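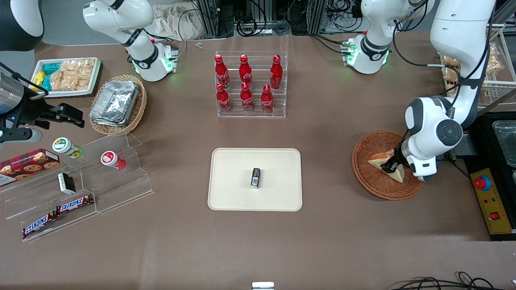 Caderno de oficina, 9 de novembro de 2024

Lote Prendergast, catalogação das medalhas e amuletos por edição. Continuei a partir da caixa 4, que estava por separar desde abril.

O Cor Wouters tinha deixado as peças ordenadas por tamanho. Para o catálogo não serve. Voltei a distribuí-las por edição, com a ficha antiga do Prendergast ao lado, e passei as que têm o cunho legível para os envelopes definitivos. As outras ficam em envelope pardo com ponto de interrogação a lápis. Não usar caneta nos envelopes, a tinta passou para o verso em duas fichas da caixa 2.

Numeração: vamos até 1090. Os números seguintes ficam reservados para a compra Bamosow, que ainda não chegou. O Hendrik Verbruggen quer começar essa série no 2000 para não misturar proveniências. Por mim está bem, mas é preciso escrever isso na folha de rosto, senão daqui a um ano andamos à procura de peças que nunca existiram.

Edição Skernitz, primeira e segunda: a diferença que vem na ficha (argola mais grossa na segunda) não chega. Tenho peças de argola grossa com o reverso da primeira. Podem ser argolas substituídas. Vi a soldadura à lupa em 20 exemplares e em vários há resto de metal mais claro na junta, o que aponta para reparação. Passei a classificar só pelo reverso:
primeira — letra fechada, orla lisa
segunda — letra aberta, orla com pontos
A argola fica como observação.

Limpeza: nada de banho. Pincel seco e, nas de argila, nem isso. Uma das pequenas perdeu pó na borda só de a virar, está agora em caixa própria com espuma. Anotei o peso antes e depois na ficha.

Cápsulas Pliketti: o tamanho médio fecha bem, o pequeno aperta nas peças com argola. Não forçar. Pedir o modelo fundo quando se fizer a encomenda.

Dúvida para o Hendrik: as peças sem edição atribuída entram no índice público ou ficam só no interno? O Cor acha que devem entrar, com a indicação «edição por determinar», porque há colecionadores que nos escrevem com informação. Eu prefiro esperar pela revisão das fotografias do reverso — metade está com a luz de frente e não se lê a orla.

Por fazer:
repetir fotografias do reverso, luz rasante
acabar a caixa 4, faltam as duas bandejas de baixo
corrigir no índice as Skernitz classificadas pela argola
folha de rosto com a regra da numeração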